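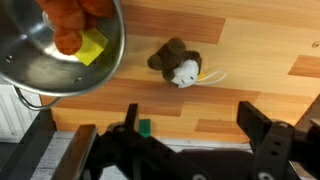

Figure 2. Wrist camera view at the kitchen station, with a pot, a plush toy and a small green block on the wooden worktop.

3.2 Planning the equipment budget

The station was planned as one purchase, but in practice it was bought in parts. The first plan, written by İlker Kahraman, had only three lines: the arm, the gripper and the table. The cameras were put under "small items" together with the cables. We think this is a common mistake. A wrist camera is cheap when it is compared with an arm, but it decides what the gripper must look like, how the cable is led and which mount has to be ordered. In our second plan the wrist camera got its own line, and the mount was asked for in the same quotation.

We asked two suppliers, Girnis and Oral, for a price. Girnis offered the arm and the gripper as one set with a delivery time of 12 weeks. Oral offered the arm alone, at a lower price, and we would have needed to find the gripper by ourselves. The quotations were difficult to compare. One included training and the other did not, and the period of the guarantee was counted from different days. We therefore made a common table of 22 lines, where each line had to be filled with a price or with the word "none". The final quotation of Girnis was dated 29 Jul 2020 and the order was sent in October, after the new budget year of our department had started.

The furniture needed more thought than we expected. A real kitchen would have required a fixed water line and a wall, and our room has to stay open for other projects. A play-style kitchen is lighter and lower.
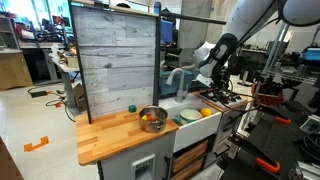

It also has to be at a height which the arm can reach without working at the limit of its joints, so the base of the arm and the kitchen must be planned together. In our first drawing they were two separate orders, made by two different persons, and the heights did not agree. The correction cost us almost 21 working hours, which were not in any budget. For this reason we now recommend that the drawing of the whole station is finished before the first order is signed.

For the parts that wear out we kept a separate sum. It covers gripper pads, cables, clamps and the objects to be handled. Toy food and small dishes have a low price per piece, but they get lost, and the same model is not always sold in the next year. We bought two sets of each object from the shop Zullunia and put one set in a closed box. If an object is replaced by a similar one of another size, the earlier results can no longer be compared directly with the new ones.

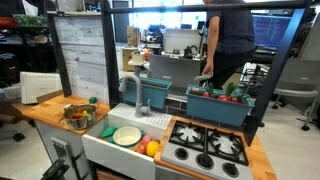
The working time of people was the last part of the plan, and it was the part we estimated worst. The supplier's offer assumed that one person prepares the station and the same person runs it. In our project, which has the name Sara, these are different tasks. Putting the objects back between the trials takes a short time for each trial, but it is repeated during the whole day and it cannot be done by somebody who is at the same moment writing software. We have now added a line for this work, paid by the hour, and it is larger than the line for spare parts.

We did not include the rent of the room, the electricity or the computers which the laboratory already had. A group which starts from nothing should add them. The service contract is also left out of the table, because we had not yet decided whether to extend it after the second year.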